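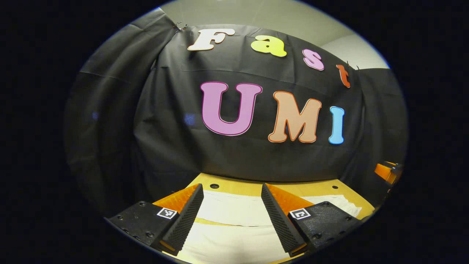
Large cut-out letters on a black fabric backdrop, held up with binder clips.

News > Press Releases > Community

Party Supply Lending Library to Open Second Location in Fultwood

03/10/2024

Print | E-mail | 14 shares | 3 comments

JIDCOMBE – The Jidcombe Party Library, which lends decorations, tableware and serving equipment to local households at no charge, will open a second location in Fultwood next month. The new counter will be on the ground floor of the Flurcombe Building on Mill Street, next to the tool lending desk.

The Party Library opened in Jidcombe with a few boxes of donated plates and tablecloths. The collection now holds around 600 items, including fabric backdrops, reusable banners, cake stands, punch bowls, folding tables and children's party games. Members made 532 loans last year. Birthday parties were the most common reason given for borrowing, followed by graduations and baby showers.

"Most people want these things for one afternoon, and then they have to find somewhere to keep them," the Party Library said in a statement. "We would like more families in Fultwood to be able to borrow what they need without driving across the county."

Items will be split between the two locations. Large pieces such as tables and drink dispensers will stay in Jidcombe for now, but can be reserved for pickup in Fultwood with six days' notice. Tableware is lent in sets and must come back washed. Tablecloths and backdrops can be returned unwashed, as the laundry is done by the library.

Reservations for both locations will be handled through Min, the online booking system introduced in February. Min shows which items are free on a given date and sends a reminder the day before they are due. Members who prefer not to book online can still call or stop by the counter during open hours.

Membership is free to residents of Jidcombe, Fultwood and Flurcombe. To join, bring a photo ID and proof of address. A refundable deposit is required for glassware and for anything that plugs in. Loans run for one week. Late returns are charged by the day, and the fee is waived if no one else is waiting for the item.

The Fultwood location is accepting donations ahead of opening. Matching dinner plates, plain tablecloths and sturdy storage bins are needed most. The library cannot take candles, opened packages of paper goods, latex balloons or helium tanks – please recycle or dispose of these at home.

Opening hours will be posted at both locations and on the Min booking page.

Media inquiries may be directed to the front desk at the Jidcombe location during business hours.

Print | E-mail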